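Section 4. Preparing and sealing the worktop

4.1 Before you start

The Terkeck two-part surface sealer is supplied in a base can and a smaller hardener bottle. Both must be at room temperature for 2 hours before mixing. Check the batch label on each container; the batch letters must match. If they do not match, return both to the dealer and do not mix.

The sealer is suitable for painted, lacquered and laminated worktops. It is not suitable for bare stone, oiled wood or any surface that will be used for cutting food. For stone, see the separate Tondthorpe data sheet.

Note: Sheets printed before May give a different mixing ratio. Discard them and use the ratio in 4.4.

4.2 Cleaning

1. Clear the worktop and remove any edge trim that is held on by screws. Glued trim can stay.
2. Vacuum the surface with a soft brush head. Do not use a stiff brush – it drives grit into the finish.
3. Wash with warm water and a neutral detergent. Work from the back edge toward the front.
4. Wipe with clean water twice, changing the cloth between passes.
5. Let the surface dry overnight. Seams and joints dry last and should be checked separately.

Caution: Do not use silicone polish or spray wax at any stage. Residue from either will stop the sealer from bonding, and the affected area must then be sanded back in full.

Marks that survive washing fall into two groups. Surface deposits such as ink, rubber and dried adhesive can be lifted with the Beltrán cleaning pad, used damp and with light pressure. Stains that have passed into the finish cannot be lifted and will remain visible under a clear coat. Where this is not acceptable, order the tinted version of the sealer.
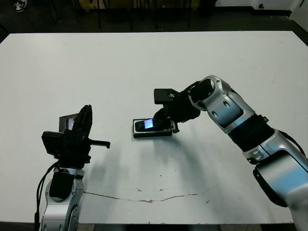 Seams need to be filled before any coating is applied. A seam left open will draw sealer down by capillary action, and the coat on either side will cure thin. Use the filler paste in the kit and no other product.

4.3 Filling seams and cracks

1. Run a plastic scraper along the full length of the seam to remove loose material. Vacuum again.
2. Apply low-tack masking tape to both sides, leaving a gap slightly wider than the seam.
3. Press filler into the seam with the flat spreader, held at a low angle. Fill slightly above the surface to allow for shrinkage.
4. Remove the tape while the filler is still soft.
5. After the filler has hardened, sand flush with the fine paper supplied.
6. Remove all sanding dust with a dry lint-free cloth.

If the two sides of a seam are at different heights, or if the gap moves when the worktop is pressed by hand, the fault is in the support below. Filler will not correct it. Tighten or shim the support first, then repeat from step 1.

4.4 Mixing and applying the first coat

The standard kit holds 209 ml of base and 41 ml of hardener. Mix full containers only. Part quantities cannot be measured accurately enough at this scale.

1. Pour the hardener into the base and stir slowly with the flat stick, scraping the sides and bottom of the can.
2. Let the mix stand until the bubbles have cleared.
3. Apply with the foam roller in long, even passes, keeping a wet edge.
4. Do not go back over an area that has begun to set.

Warning: The hardener can irritate skin and eyes. Wear the gloves supplied and keep windows open during application and curing.

For orders from the Traltdale depot, quote part number 147 for a replacement roller and tray. Rollers cannot be cleaned and used again.

4.5 Curing

Keep the room free of dust and drafts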